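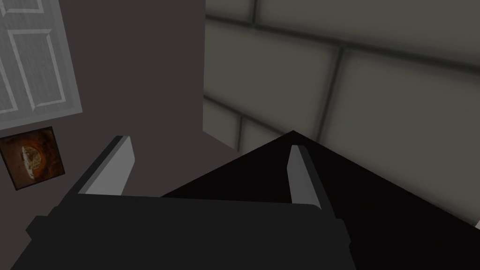

April, the night of the counter

Okay, it's past eleven and I should be asleep, but I want to get this down while I'm still excited (and a little annoyed).

I finally got Larnis running tonight. The simulator, I mean, the one I've been grumbling about in here for weeks. The fan on my computer sounded like a hair dryer the whole time and the dog left the room, but it loaded, and there I was, looking over the back of a gripper into a kitchen that doesn't exist. Jaws wide open, pointed at a black counter with nothing between the fingers. I sat there grinning like a kid! All that fuss with drivers and I get a door, a bit of tiled wall, and even a little framed picture in oranges and browns. I kept looking at that picture. Is it a plate? A slice of something? Somebody decided the pretend kitchen needed art, and I've had bare walls in my hallway since I moved in.

So, the counter. My whole plan for this spring is to find out for myself whether a machine could do one boring chore in my house, and the chore I picked is wiping down the kitchen counter after supper. I picked it because I hate it. I don't mind dishes, I kind of like dishes, but the counter is crumbs and sticky rings and moving the toaster and then moving it back. I figured it was also the easy one. Flat thing, wipe flat thing, done.

Well. I started writing out the steps the way the Larnis guide tells you to and I filled both sides of an envelope before I got to the toaster. Where does the cloth come from? How wet is it? How does the arm know it's touching the counter and not hovering a hair above it or grinding down into it? When I wipe I just lean until it feels right. I've never had a thought about it in my life. And a black counter is the worst, I know that from my sister's old place, you can't see the crumbs unless you get your head down and look sideways toward the window. The one on my screen tonight is so dark there's hardly anything on it to look at, just the shape of it coming to a point against the tile. If I can't find a smudge on that with my own eyes, what's the poor arm supposed to do?

I read the Hokel newsletter over supper too, which maybe didn't help my mood. They have a piece on the folding setup at the Castaño shop, where it did 85 towels in one shift. That sounds great until you get to the part where somebody hands it each towel flat, right side up, same corner every time. I worked a laundry counter for two summers. Getting the towel flat IS the job! The fold is the fun part at the end. I'm not trying to be a sourpuss about it, I'd have loved that thing on a hot afternoon, but it's a helper with a helper, and I don't have a helper at home.

Then there's the price. Zusard wants 2,000 for the small arm and 3,679 for the one with the better wrist, and of course the one with the better wrist is the one everybody on the message board says to get. For that I could have the counter wiped by a human being for a good long while, and they'd probably say hello to me. I keep opening the page anyway. I had it open at lunch.

Where I've landed for now (subject to change by breakfast) is that the machines are pretty good at the middle of a chore. Pick up this, put it there, do it again. It's the beginnings and ends they're bad at, the part where you walk in and see what kind of mess it is tonight, and the part where you decide it's good enough and turn off the light. My dishwasher is the best robot I own and I still have to scrape, load, unload, and fish the spoon out of the bottom. I love my dishwasher. Nobody could take it from me.

I do want to try, though. Tomorrow I'm going to put a mug on the counter in the simulator and see if I can get those two fingers to close on it without knocking it over, forget wiping, forget the cloth. Just the mug. I thought about doing it tonight but I know me, I'd look up and it would be two in the morning and I'd be useless at work.

Other things. The rent went out. I need to call about the gutter. I ate the last of the lentil soup and it was better than the first day, more cumin next time. My mom texted to ask what I was up to and I said I was cleaning a kitchen, and she was so pleased that I left it at that.

My own counter still has toast crumbs on it from this morning, and a jam spot by the kettle. I'm going to go wipe it before bed. I timed it last week for the envelope list and it takes me 2 minutes, toaster included.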